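4 min read

OK I finished it. The index to the Hudivthorpe High student paper is done, every issue the school library still has, and I'm so happy I'm going to post way too much about it. Thread!

Background for anyone new. The paper was called The Blackwood, after the street the old building was on. It ran from before my mother's time until a few years after I graduated, and then it just quit.

The library has 326 issues. I've now read all of them, including the ones that are mostly ads for a shoe store in Cotano.

The index has 3094 names in it. Students, teachers, bus drivers, the lunch ladies, one exchange student who shows up in a single basketball write-up and never again. If you were in band you are almost certainly in there, band got SO much coverage.

I started on this last December thinking I'd look up my own class and stop. My own class took one weekend. Then I turned the page to see what the juniors were up to and that was that.

Favorite thing by a mile: the senior wills. Every spring the seniors "left" things to the underclassmen. A locker that doesn't open. A seat by the radiator in chemistry. "My ability to sleep through fire drills." One girl left her little brother the back half of a Buick.

Second favorite: the song dedications page. For two school years you could pay a dime and dedicate a song to someone, and they printed the whole list with initials only. I've worked out maybe a third of them and I'm not telling you which.

The rivalry with Tustutton is much older than I thought. There's an editorial asking people to please stop painting their water tower, and then three issues later a very proud photo of the water tower, painted.

(We lost that game, by the way. The Blackwood gave the score in the last paragraph, in tiny type.)

Things I learned about my own school after attending it for four years: there was a rifle club. There was a Latin banquet where the freshmen had to serve the food. The mascot was a heron for one year before we became the Herons again much later, with a different bird drawing in between that looks like a goose to me.

Spelling was an adventure! One poor man on the track team is spelled five ways. I put all five in the index with a pointer to the one in his senior yearbook, so whichever way you look him up you'll land in the right place.

Maiden names: I only have what was printed, so please search for people the way they were known in school. If you want a married name added next to yours, send it to me and I'll do it, I love doing those.

And nicknames. If all you remember is "Moose," I have four Mooses. Tell me the year.

The hardest part was the ditto years. Purple ink, faded almost to nothing. I read those by the kitchen window in the mornings with a sheet of yellow plastic over the page, a trick I got from a librarian, and it makes the purple jump right out. Try it on old church bulletins too.
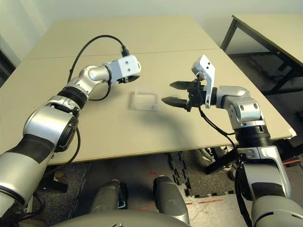

Small clear plastic box on a beige tabletop

Somebody asked how I kept it all straight. Index cards first, typing second. One card per person, date and page of every mention, then into a spreadsheet on Sunday nights. Slow, but I caught a lot of mistakes on the second pass.

We're still missing issues. The big hole is the whole fall the gym was being rebuilt, and there are a few homecoming specials I know existed because the next issue brags about them. Check your cedar chests! Check your parents' cedar chests! Even a single torn page is great, I'll copy it and get it right back to you.

I printed 30 copies of the index on decent paper with a spiral binding. One goes to the school library, one to the public library in Cotano, and the rest will be on the sign-in table at the all-class picnic. We're expecting about 200 people, so please share, or take a copy to your table and pass it on.

The picnic is Sun 28 June, same shelter as always, the one by the ball field. Bring a covered dish and a chair. I'll have a box of the loose duplicates with me, and if you're in one of them you can take it home.

Also bring a pencil! I want corrections written right in the margins. If I called you a clarinet and you were an oboe, I need to know.

One more from the wills and then I'll go make supper. "To the sophomores, I leave the stairs. They are all yours. I am never climbing them again." He came back and taught there, second floor, for most of his working life.

If you had a byline in The Blackwood, even just one, even a recipe, please reply with the year. I've read your stuff and I have questions.

Contact: use the message button on my profile | Text © the author, please ask before reposting | Back to top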